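4.2 Checking the grasp planner on towels

I like to do this check with folded towels, so that's what these steps assume. Keep a hand near the stop button, please!

1. Open Prameo and load the towel profile.
2. Set the fingertip speed limit to 900. (Muthoni Koech runs hers lower, and that's fine too.)
3. Step the planner until the fingertips touch the cloth, then hit Pause.

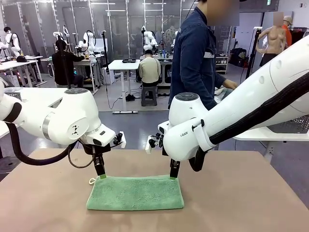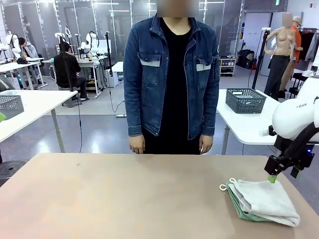 4. Compare the contact points on screen with the real ones. If they don't match, redo the camera calibration and start again from step 2.

Note: error 1541 means the planner lost the towel edge. I just smooth the cloth and retry.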